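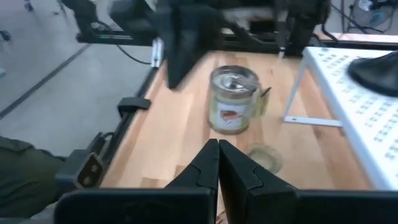 About Mullov

Mullov tests the opening of food packaging. We work on metal cans with pull-tab lids, foil closures and loose replacement lids, and we report how each one behaves on an ordinary wooden table in ordinary room light.

What we test

A can is placed upright and its lid is peeled back in stages. At each stage we record the position of the tab, the curl of the lid and the condition of the rim. Translucent reclosing lids are logged as separate parts and keep their own sample numbers. Labels stay on throughout, as handling changes when they are removed.

How we work

Each closure type is run in 2 sets, one by the standard sequence and one with the pull angle altered. A full program covers 798 cans. Samples with dented rims are set aside on arrival and listed in an appendix. Partly opened cans are kept until the report is signed off.

Background

The company was formed when the packaging bench at Cidinar was split from its filling line. Our sample store is on Sutherland Road and holds up to 3,000 cans. The Fisell method, our in-house procedure for grading peel, is now in version 3.

Sending samples

Ship cans upright, in their original trays, with the lot code on the outer carton. The store is closed for stocktaking in the last week of December.

Page updated May 19, 2020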